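# Measuring vessels, shelf two

Notes on the measuring vessels kept at the Kahsay kitchen, compiled by Noel Buenaventura. Entries cover material, handle form and condition. Capacities were checked in March by weighing tap water on the Filiseo bench scale, which reads to 1 g. Glass and steel pieces are on a separate page.

## How the capacities were taken

Each vessel was placed on the scale and zeroed, then filled to the brim and read once it had settled. The jug from the Jodus set held 1410 g to the brim and 1000 g to its top printed line. The squat Rernier beaker held 818 g. Neither is graduated below 100 ml, so both are unsuitable for small quantities of oil or vinegar. Spoons are used for those.

Brim capacity is of limited use in practice. A vessel filled to the rim can't be carried or poured cleanly, and the working figure should be taken as the top line where one is present.

## Condition and care

Clear and frosted plastics are washed by hand with a soft cloth. Scouring pads are kept away from them. Fine scratches don't alter the volume but they hold turmeric and tomato, and on a frosted wall the stain is slow to shift. Vessels are stored upright and are not nested, as a tight fit marks the inner wall of the outer one.

Handles are checked at the join with the body. A strap handle loaded with a full measure of water flexes slightly at the upper join; any whitening of the plastic at that point means the vessel is withdrawn from use.

## Gallery

**Frosted cup, strap handle.** Translucent plastic, milky with a faint bluish-grey cast. Rounded, thick rim. The looped handle carries parallel raised ribs that follow the bend. Some fine scratches and small scuffs on the inner surface.

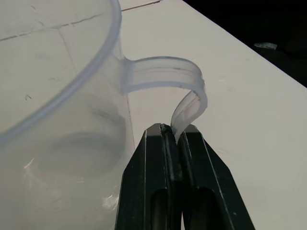

Tharun Varma: For the ribbed handles, I'd add an old toothbrush to the washing notes. Flour paste sets in the grooves and a cloth just rides over the top of it. Also, did you level the scale before the 818 reading? My Rernier beaker comes out a little higher.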